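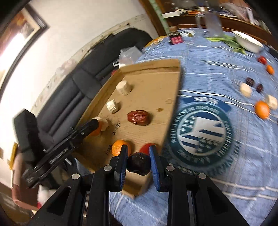

Workshop notes: Coverage & claims

June, 4:30 pm

Picking up where I left off before lunch. I promised everybody on the Etalo side a plain answer on what our equipment floater covers when a piece of gear leaves the Predton shop, and I've now read the thing twice with a pot of tea beside me, so let me get it down while it's fresh.

The building policy stops at the door, more or less. It pays for benches, shelving and tools that live with us, and once a tool goes in somebody's trunk it becomes the floater's business. The floater has its own deductible, $300 per claim, and I had that wrong in my head for ages (I kept telling people it was the same as the building one, sorry about that!). Two items lost in the same event count as one claim, so one deductible. Good news, I think.

Now the part I was fretting over. Gear on loan from Hirano is not ours, so it only counts if it's on the schedule, with a serial number and a replacement value. New items get a grace period of 60 days. After that they drop off unless we've written in, and the clock starts on delivery, even if the box sits unopened in the hall. I found 5 things that need adding and I've put them on the sheet by the phone.
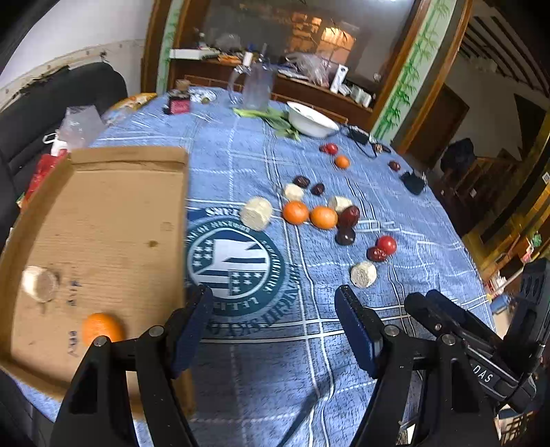

Photo: Jikwood workshop

Next, reporting. We get 60 days to send in proof of loss, but theft has to go to the police "promptly," and the policy never says what promptly means. I'd call the same day and write down the report number. Receipts help enormously, and so do dated photos of the serial plates, so please take a minute with your phone before anything goes out.

Still open: does the floater follow us to Jikwood if we stay overnight? The wording on unattended vehicles is murky and I've read it three different ways. I'll ring the agent in the morning and add the answer under this entry. Renewal form is in the green folder, unsigned.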